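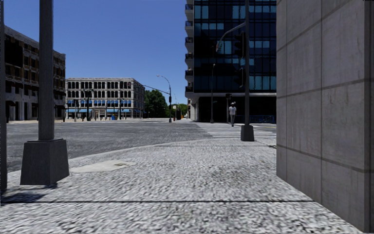 Simulated street corners now carry a good share of the evidence in a safety case for sidewalk delivery robots, and the rules for using them have lagged behind the practice. I spent a day at the Hurkham test centre, whose open day on May 29, 2025 was given over to that gap. Most of the morning session dealt with how a scene is recorded before any run is counted. A corner such as this one, with a curved curb, a striped crosswalk and a pedestrian in a white cap on the far sidewalk, has to be filed with its geometry version, lighting settings and list of moving actors. If one of those changes, the scene gets a new number and earlier results stay with the old one.

Rostyslav Dmytriv, who runs the scene library, took the group through the register. It holds 146 approved scenes. Each has an owner and a review date, and a scene past its review date is locked out of the scheduler. Locking is automatic. An earlier arrangement relied on email reminders and was dropped in December after two expired scenes were found in a finished report.

The second stop was the run room, where Piveo is used to queue jobs overnight. The house rule is 900 runs per scene before a result may be quoted outside the building. Random seeds are stored with the logs. Failed runs may not be deleted, including those that fail through a software crash; they are tagged and kept in the total. A visitor asked whether crashes should count against the robot. Candela Goicoechea replied that they count against the test, and that a report with too many of them goes back to its author.

Curbs took up more time than I expected. The internal guideline asks for a stated curb height and edge profile in every scene where a robot may leave the sidewalk. It also asks for clearance to fixed objects, measured at the base of a pole and not at the shaft, as a pedestal can be considerably wider. Utility covers must be modelled as separate surfaces with their own friction value. Several of us use a single value for all paving, and I will be changing that in our own files.

Shadows are treated as a test condition. Sun angle is fixed for the baseline set and varied in a second set, and the two are reported in separate tables. Clear sky is the default, so a scene library built only on defaults tells you little about rain or low cloud. Hurkham's wet-weather set is still thin, and Dmytriv said so.

After lunch Itziar Herrero covered the comparison with track data. Each quarter, 30 scenes are rebuilt on the outdoor pad and driven with a Rerodell platform at walking speed. Stopping distance and lateral error are compared with the simulated figures. If either falls outside tolerance, every scene in the same class is suspended until the cause is written up. The tolerance table itself was shown on screen but is not in the handout.

I have two reservations. Pedestrian behaviour is drawn from a small set of walking patterns, and none of them includes a person who turns back halfway across. The sign-off form also allows the scene author to act as reviewer when staff are short. Eusebio Cantero confirmed that this exception has been used and that it is due to be removed from the next issue.

The handout includes the scene record template, the seed policy and the suspension procedure. Copies can be requested from the front office at Hurkham. The next open day will cover indoor corridors and lifts.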